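Workshop tips: recording good demos on old desktop PCs

If you're teaching an arm to do computer repair jobs by recording people doing them, an old tower is about the best practice piece going. They're cheap, the parts push in and pull out, and every one is laid out a bit differently. We've been at it since June in the back half of the Rankin workshop and I still look forward to Wednesday sessions. A few things we've picked up along the way.

Pick one job and stay on it. Memory modules are a great start. Seat one, record it, take it out, record that too, and save the two as separate tasks. Anas Tahiri talked me into splitting them and he was dead right – the labelling got so much easier.

Lay the case on its side and stop it sliding. A square of rubber drawer liner from the kitchen aisle does the trick. If the case creeps while you're pushing down on a module, you've recorded a lesson in chasing a case around a bench.

Leave the cables a bit messy. I know, it hurts! But if you tidy every loom before you hit record, the policy only ever learns tidy computers, and no tower from the council clean-up looks like that inside. Move the looms between takes, a bit left, a bit right, one flopped over the drive bays.
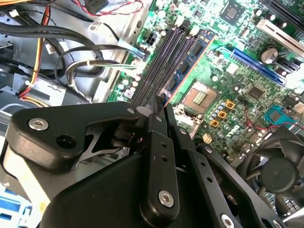 Go in slowly and pause just over the slot. I count to two in my head before I push. That little wait gives you a clear stretch of wrist camera footage with the fingers lined up, and whoever trims the episodes later will love you for it.

Open the retaining clips before you start, unless the clips are the task. Same with side panels and screws. Keep the start of every episode honest to what the arm will be faced with.

Keep your fumbles, within reason. If you miss the slot, back off and line up again, that's a keeper, because recovering is a skill too. If you drop the module down behind the power supply and say a rude word, bin it. Jean Swanson marks hers "clean", "recovered" or "bin" on the spot and her batches are lovely to work with.

Swap the lighting as you go. Desk lamp on, desk lamp off, roller door up. Shiny metal and gold contacts look completely different at four in the arvo.

Change operators after 53 episodes or so. Archie Cairns can do more, but his wrists go stiff and you can see it in the traces. We've got over 800 saved now, and the freshest, smoothest ones nearly all come from the first half hour of someone's turn.

Unplug the tower at the wall, every time, and leave the power supply closed up.

Next up is CPU coolers – can't wait. Bring a rag for the old thermal paste.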